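Revision notes, second pass

March 25, 2018

The second draft of the Sarnance book is 2438 words longer than the first. That was not the plan. The plan was to cut, and I did cut, but the letter chapter grew by more than everything else shrank.

I keep these notes mostly for my own use. A few readers of the first book have asked how the revision goes, so they are public. 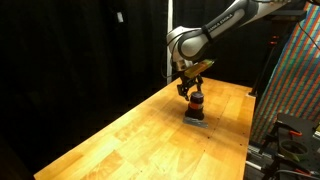
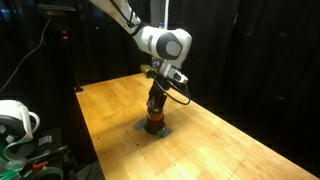
The letter chapter first. In draft one, the letter from Nadska arrives in chapter 7 and the whole household reads it at once. Five people in a room, one page of text, and every one of them needs a reaction. I gave each of them a reaction. The result was a list. One cries, one goes to the window, one sits down, and so on through the cast. Each line was fine when read alone. Together they read like a stage manager's notes.

I tried three fixes.

The first was to cut the reactions and print only the letter. This failed, as the reader then has no idea who already knew the news and who did not, and two later chapters depend on that.

The second was to have the letter read aloud, with breaks. This is the usual approach in the genre and it works, up to a point. The breaks have to fall where a listener would interrupt, and in my draft they fell where I wanted a paragraph to end. I moved them. It improved the pace but did nothing for the list problem.

The third was to remove people from the room. The miller is now out on the road, the two cousins are asleep, and the letter is read by one person to one other person. The rest hear about it secondhand over the following two chapters, and each hears a slightly different version. That accounts for most of the added length. It also fixed a problem in chapter 11 that I had been treating as a separate issue, where the older cousin acts on bad information and the draft never says where she got it.

The general rule I take from this is narrow: if more than three characters receive news at the same moment, check whether they all have to be there. In most of my chapters they do not.

Second item, travel times. The road from Hepburn to Nadska took four days in chapter 3 and nine days in chapter 16. The weather explains some of that, but not five days. I now keep a plain table with start point, end point, mode, season and days. It has 23 rows. Making it took an evening and turned up two other errors, one of them bad: a messenger reached the fort before the battle he was reporting on. I had read that chapter at least six times and missed it. Reading for style and reading for dates seem to be separate jobs, and I no longer try to do both in one pass.

Third item, the magic. There is less of it than before. In draft one the binding oath could be broken by either party, by death, or by a third person speaking both names. The last of these was used once, in a chapter that no longer exists. It is gone. The oath now has two exits, both stated before the midpoint and both used by the end. The word for it has also changed, from a term with an apostrophe in it to "the tie." I found that I was rewriting sentences to avoid typing the old word, and I took that as evidence.

Fourth item, Buno. Buno is the mule. Two test readers said there was too much mule and one said there was not enough. I have left the mule alone, except in the river crossing, where Buno carried a pack that had been lost 20 pages earlier.

Still open:

The prologue. It covers events that chapter 5 now explains better. If I drop it, the book opens on a man counting sacks of grain, and I think I can live with that - the first line would need work.

The map. The river on it runs the wrong way at the north end. Either the map or chapter 14 has to change, and chapter 14 is easier.

Tense in the dream sections. Present tense in two of them, past in the other three. I prefer past. The present tense ones have better sentences, and those sentences do not survive the change, so this will take some time.

Third pass starts in April, printed out and with a pen. I will read it for dialogue only and leave the rest until after that.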